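# How a bin-picking cell is set up and looked after

A factory robot that takes parts out of a bin is called a bin-picking robot. The robot, the bin, the table and everything fixed to them make up a cell. In this explainer we follow one cell at the Fluston workshop, where two people share the work. Sabine Kleinschmidt sets it up. Kęstutis Žukauskas checks it and repairs it.

## Step 1: Fix the bin in place

A robot arm goes to positions. A position is a set of numbers that says how far along, how far across and how high. If the bin slides a little to one side, the numbers still point to the old spot, and the gripper may close on air or hit a wall.

Sabine uses a clamp to hold the bin. A clamp squeezes two things together so that they can't move apart. She tightens it by hand, then pushes the bin from each side. If the bin shifts, she loosens the clamp, lines the bin up again and starts over.

Tape on a table is also useful in this job. It sticks well, it peels off cleanly and it is easy to see.

## Step 2: Teach the corners

Next, Sabine moves the arm slowly with a hand control called a teach pendant. She brings the tip of the tool to one corner of the bin and saves the position. Then she does the same at the other corners. The computer uses the saved points to work out where the floor and walls are.

The arm moves at a crawl for this step. At Fluston the limit is 25 millimetres per second, a bit less than the width of two fingers.

## Step 3: Put in the test blocks

Test blocks have a simple shape, so it is easy to tell whether a pick was good. They are placed at different angles on purpose. Real parts don't lie in neat rows, and a robot that can only pick up straight blocks isn't ready for work.
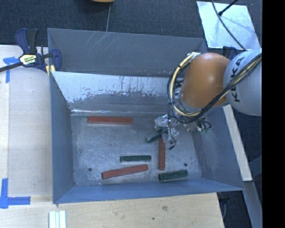

*The KUKA arm reaching over the side of the bin, with red and green test blocks on the floor.*

A block in the open is the easiest kind to pick. A block that touches another one is harder, as the gripper's fingers need space on both sides. Blocks near a wall are harder again. The sloping sides of a bin help with this - they leave more room for the tool to lean.

Sabine ran 244 test picks before she signed the setup sheet. She wrote down every miss and the angle of the block.

## Step 4: Check the cables

Cables carry power and signals to the tool. Hoses can carry air. When the arm bends, they bend too, and after thousands of bends the outer cover can crack.

Kęstutis checks them in this order:

1. He switches the cell off and puts his own lock on the switch.
2. He looks along each cable for cracks, flat spots and shiny patches where it has rubbed.
3. He checks the small ties. A loose tie lets a cable hang down and catch on something. A tie that is too tight pinches.
4. He makes sure each loop has enough slack for the arm to turn all the way.

In April he found a worn hose after 951 hours of running. Replacing it took over 2 hours, and most of that time went on fitting new ties and testing the arm at low speed.

## Step 5: Look at the bin

Metal bins get scratched and paint wears away. Scratches are usually harmless, but a shiny patch can reflect light into a camera and hide the edge of a part. Dents matter more. If the floor is bent, a block sits higher or lower than the computer expects, so the corners have to be taught again.

## Words to know

**Cell:** a robot and all the equipment around it.

**Gripper:** the tool that holds the part.

**Slack:** spare length in a cable.

**Teach pendant:** a hand control used to move a robot and save positions.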